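# "We Want the Land Papers on the Table": A Conversation With a Teacher From Irberg

*November 30, 2019*

The woman who met me at the bus station in Vendden asked me to leave her name out. She teaches in a primary school in the Irberg hills and she has already been called to the district office two times this year. We spoke for most of an afternoon in the back of a tea shop, with the radio turned up.

She wanted to start with the road. "People from outside always ask about the arrests," she said. "But first there was the road. In May the machines came, and no one in the village had signed anything."

The road belongs to the Zadik dam project. It goes through the burial ground of the Luangrath community, and then down to the river where the families keep their nets. According to her, 200 households must move before the water rises. The letter which told them so was written in the language of the capital, and many of the older people can't read it.

"I translated it for them at the school," she said. "I read it aloud, and then I had to read it again, because they believed I made a mistake. It said the land was empty. My own house is on that land."

I asked if the government had offered payment. She took some time before she answered. There was an offer, she told me, but it was only for houses with a registered title. In Irberg almost no family has such a title. The land passes from mother to daughter, and the witnesses are the neighbors. "Everybody knows which tree is the border. For the office a tree is nothing. They want a stamp."

In the first weeks the villagers wrote petitions. When no reply came, they sat down on the road. She remembers it as a calm day, with children and cooking pots. The police arrived in the evening and took 10 people away, most of them young men. Eight were released after a short time. The other 2 are still held in Vendden, and their families have been allowed to see them once.

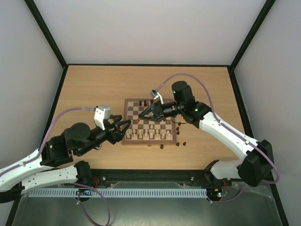

*Two robot arms at a wooden chessboard.*

"They are accused of damaging a machine," she said. "I was there. I didn't see any person touch a machine. Maybe the court has a witness who saw better than me, but then let him come and speak in front of us."

The hearing has been postponed three times. Each time the relatives paid for the bus, and each time a clerk told them at the door to go home. The lawyer who helps them works without a fee, and he is not permitted to copy the case file. He reads it in a room and writes by hand what he can.

I wanted to know how the school goes on in this situation. Her voice became lighter when she spoke about the pupils. The number in her class has gone down, as some parents already sent their children to relatives in the valley. With the ones who stay she keeps the normal lessons, and on some mornings also a lesson in the Luangrath language, which is not in the program. An inspector has told her to stop it.

"I said to him yes, sir. Then I continued." She laughed a little. "What can I do? They should know the names of the places. If the water comes, the names are what they can carry."

She does not call herself an activist and she disliked it when I used the word. She is not against electricity, she said, and the school itself could use it. What the community asks for is written in the petition: a public meeting in their own language, the land papers shown openly, and the release of the two men. She had a copy with her, folded very small, and she let me read it but not keep it.

I also asked about the soldiers at the bridge, who were not there on my previous visit. She said they check the bags and write down who comes and who leaves. Women going to the market now walk in groups. It takes around three hours by the old path, and they prefer it.

Before she left, I asked whether she was afraid that somebody would recognize her from this interview. "They know already what I think," she said. "I told it to them in their office, with the door open."

Her bus was leaving, and she had exercise books to correct on the way.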